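Chapter 6
Sorting at the Source

In March, the town of Takavau weighed everything its households had put out for collection over 13 days. The total came to 2,272 kilograms. When the bags were opened and sorted by hand, a large share of what was inside turned out to be material the town already had a way to recycle. It had been thrown in with food scraps, wet paper and floor sweepings, and most of it was too dirty to use.

Aurelia Pichler, who planned the study, wanted to know where the mixing took place. Her team had expected to find it at the curb. Most of it had happened indoors, at the first bin the item went into. A bottle dropped into a kitchen bin at breakfast was lying under coffee grounds by noon.

Sorting at the source means separating waste at the place where it is thrown away. It can be done at a kitchen counter, a school desk or an office table. The person holding the item usually knows what it is made of and what was in it. Once the item is in a truck, that knowledge is lost and has to be worked out again by workers or equipment.

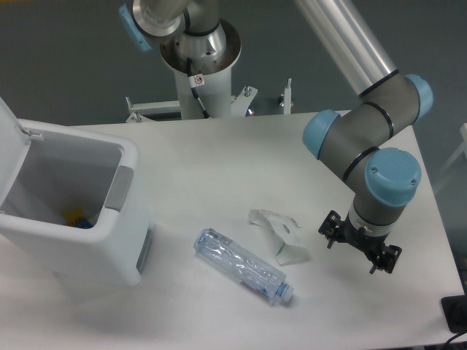
Figure 6.1 An empty plastic bottle and a crumpled piece of white paper on a table, with an open bin at left.

Small pieces of waste like these raise different questions. A plastic drink bottle can go to a plastics stream if it is empty. Local rules differ on whether the cap should stay on and whether the label matters. Clean office paper is widely recycled, but used tissues and napkins are not, because their fibers are short and they are often soiled. Two sheets of white paper can look much alike and belong in separate bins.

In this chapter we follow both materials from the table to the sorting hall. Section 6.1 covers plastics and the codes printed on them. Section 6.2 deals with paper, using records kept by Quyên Châu at the Revari sorting hall. The last section returns to Takavau and the changes made there after the study.

Key terms: source separation, mixed waste, contamination, stream, residue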